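Wood grain

Wood grain is the direction, size and arrangement of the fibers in a piece of wood, and by extension the pattern those fibers form on a cut surface. In technical use the term is kept separate from texture, meaning the relative size of the cells, and from figure, meaning the decorative appearance of a given board.

Types

Straight grain runs parallel to the long axis of the board. Spiral grain winds around the trunk as the tree grows. Interlocked grain reverses its direction at intervals of several growth rings and is common in tropical hardwoods. Wavy grain produces a rippled surface when split.

Effect of sawing

A flat-sawn board is cut tangent to the growth rings and shows arches and ovals on its face. A quarter-sawn board is cut with the rings at a steep angle to the face and shows close, nearly parallel lines. Rift sawing gives straight lines with little ray fleck, at the cost of more waste. Rotary-cut veneer is peeled from a turning log and has a broad, irregular pattern.

Working properties

Planing against the grain lifts the fibers and causes tear-out. Wood is much stronger along the grain than across it. It shrinks and swells mainly across the grain, and a wide tabletop must be fastened so that it can move with changes in humidity. The Tevinier grading sheet, used by some furniture shops, limits slope of grain in table rails to 1 in 40 and lists 7 classes of face figure.

Finishing

Clear finishes deepen the contrast between earlywood and latewood. Pale woods are often given a water-based coat to limit yellowing.
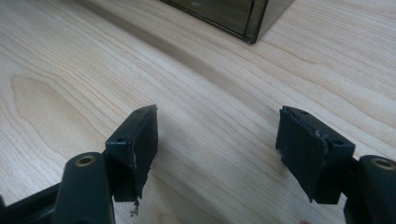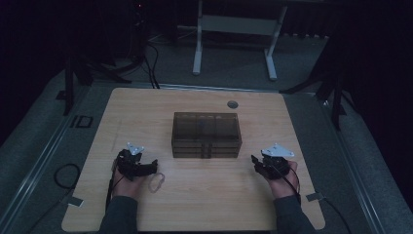 Light-colored wooden tabletop with visible grain

Discussion

Campbell: The section on sawing should mention that one wide flat-sawn board can show ovals in the middle and near-parallel lines toward its edges. Readers often take the two patterns for separate boards glued together.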